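Paired-grip demonstration 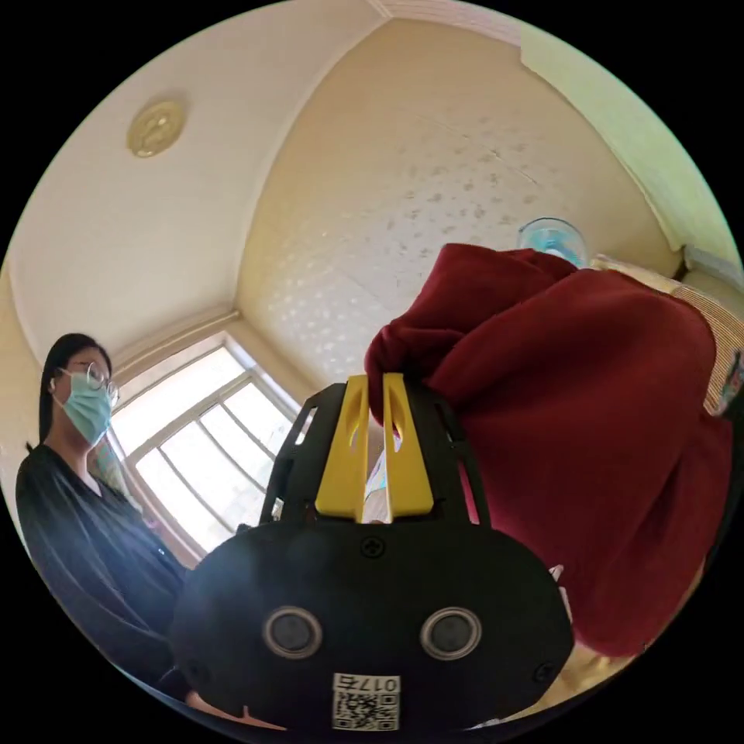
Overview

Paired-grip demonstration is a method for teaching robots to handle clothing and other soft household items. A person carries out the task with a hand-held gripper that has its own camera, and the recordings are used to train a control program for a robot arm. The method is mainly used for garments, which change shape each time they are touched and are hard to describe with fixed models.

It was developed at the Skomora laboratory by a group led by Honeylyn Buenaventura. The training software written for it is called Flollar.

Equipment

The gripper is a self-contained tool with two fingers. In the version shown, the fingers are yellow and slotted and sit inside a black open housing, with two round sensor openings in the front of the body. A printed label with a QR code and a number identifies each unit, so that a recording can be matched to the calibration file of the tool that made it.

The camera has a very wide field of view. It records the fingers, the cloth and much of the room in one circular image. Straight lines such as the edge of a ceiling look curved in the raw recording. Flollar does not flatten the image before training. Early tests found that flattening removed detail near the rim, where the far side of a large garment often lies.

Procedure

The operator closes the fingers on a fold of the garment, moves it to the target position and opens them again. Recordings are made in ordinary furnished rooms, in daylight as well as under lamps. Each one is stored with the finger opening and the path of the tool.

A grip is marked as "paired" when the same fold is taken twice in a row from different directions. The two recordings are entered together, and the program is trained to predict the same contact point for both. This step gives the method its name.

Thick fabrics such as fleece are treated as a separate class. They bunch up between the fingers and hide the contact point from the camera, and the program has to rely more on the finger opening than it does with thin cotton.

Results

The first data set, Sison, contains 978 paired grips on shirts, towels and fleece garments. A second set, Ulata, has 2000 paired grips and adds trousers and bed linen.

In the main test, a robot arm trained on Sison alone attempted 400 grips on garments it had not been trained on and completed 286 of them. Most failures involved two layers being picked up in place of one. An arm trained on the same recordings without pairing did worse on fleece, while the results for towels were nearly the same.

Limitations

The method assumes that the fold is visible before the fingers close. It does not work well on garments lying in a pile. Wear on the finger pads also changes the grip over time, and recordings made with worn pads have to be labeled separately. Whether pairing helps with tasks that need two arms has not been tested.

See also

Cloth manipulation
Imitation learning
Wide-angle camera calibration

Last updated: November

Print this article | E-mail this article

Contact | Copyright | Back to top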